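Cell Technician, Two-Arm Bench (part-time, 28 hours a week)
Skolden, Gramside site
Posted 2023-05-13

Skolden is looking for a technician to take over day-to-day care of one robot cell at Gramside. The cell has two arms on a shared rail and handles tabletop objects. It has logged about 700 hours of operation and needs one person who knows its condition.

You will report to Tapio Valtonen. Loïc Lacroix handles the control software and will not expect you to write any, but you should be able to read a fault log and tell a bad cable from a bad setting.

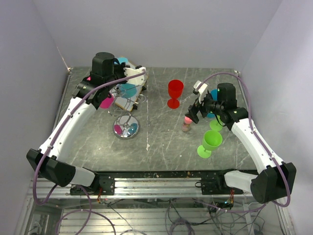 Cable care takes up the largest share of the job. Each arm is checked at the base, at the wrist and along the full length of the cable at the start of a shift. The purple cables run in loops from the base to the gripper, and the slack has to be set so that a loop clears the arm at full reach without catching objects such as the stemmed plastic glasses. Bracket screws on the aluminum rail are checked with a torque driver every 14 days. Connectors in the lower compartment are reseated only with the power off.

Other duties:
Replace gripper fingers and wrist motors, and record part numbers.
Re-zero both arms after any motor swap.
Clean the table surface and the enclosure panels.
Keep the spares shelf stocked – at least 4 motors of each size.

Required: two years of hands-on work with small servo systems, clean crimping and soldering, and legible notes. Experience with serial bus motors is useful. Training on the Voyle calibration routine is given on site by Jérémie Lecomte.

The contract runs through the end of October and may be extended. Send a resume and one repair report you wrote yourself to Raphaël Lemaire at the Gramside office. Interviews include a one-hour bench test – bring safety glasses.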